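Sorting by color in my stock list

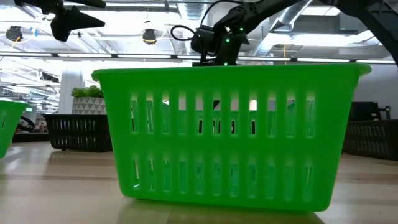

Last updated: 15/07/2018

So I finally sat down with the Tulldale stock sheet, all 600 rows of it, and found out you can sort by cell color! I'd been painting rows yellow for months and then scrolling to find them (don't laugh). Click any yellow cell, right-click, Sort, then put the selected color on top. Done! My 11 yellow rows jumped straight up. Save a copy first though, I scrambled the Jonby tab once and it took me all evening to fix. Filters are coming in August.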